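Blog > Water > Ferries and small boats

Ferry manners, or the lack of them

Some months ago the Hulcombe ferry bumped the Nallen pontoon hard enough to knock over a rack of leaflets, and I have been reading the inquiry report ever since. It runs to 155 pages. The leaflets get two of them. 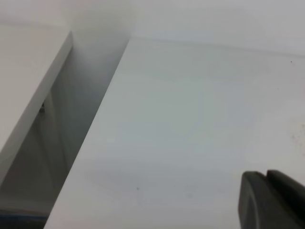 Words by Achilleas Petridis
March – 4 min read

I should say I like the ferry. I take it most mornings at 7, standing by the rail with bad coffee, and in all those crossings the worst thing to happen to me was the coffee. So I opened the report hoping for fog, or a rogue barge, or at least a swan.

What I got was a phone. The mate was on a call to the ticket office about a missing cash float while the skipper, Giannakopoulos, was below looking for the boat hook. The hook was on the roof. It had been on the roof since the fall, and there is a paragraph on this that reads like a country song.

The company, Kitance, says the boat was "at all times attended." I suppose it was – by 381 kilos of garden furniture and me, if you count me. I was the only passenger interviewed, and my evidence was that I heard a thump.

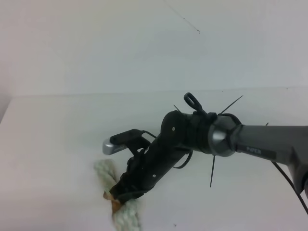 What they want to change

The report asks for a proper lookout during docking, a phone rule, and a hook that lives on a hook. Kitance has accepted the first two and is "reviewing" the third.

My neighbor Amirul Lumenta used to work tugs and thinks the phone rule will last until the first busy weekend. He says every boat he was ever on had a rule like it, usually taped up next to the charger.
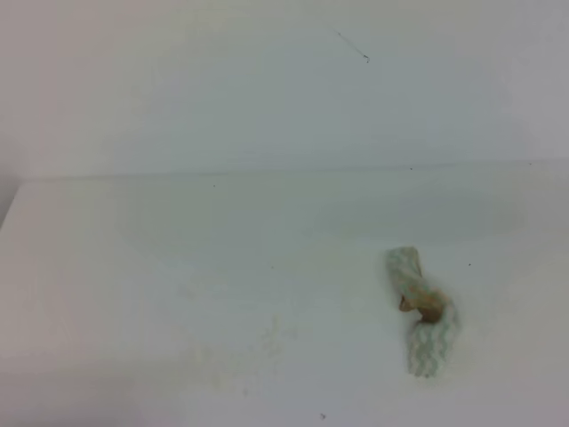 Photo: A. Petridis

I'm a little more hopeful. Last week the mate was at the bow with both hands free, calling out the distance to the pontoon in a voice you could hear from the bus stop. We came in so slowly that I missed my connection, and I wrote to Kitance to say thank you. They replied with a form for claiming back the bus fare, which I have filled in.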